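Sullden fit-out, progress report to Remier, 7 Aug 2018

Bedroom area
The mattress is in position, with the grey upholstered headboard standing along one side. The mattress is still bare; linen from Grendar is due in December. Spend on this area stands at 462 against a budget of 504.

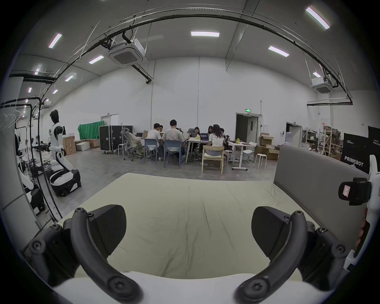

Clothes storage
The rack is up and has its white hangers. A further 100 hangers are on order from Phùng – delivery is not yet confirmed. No change to the overall allocation of 3,000.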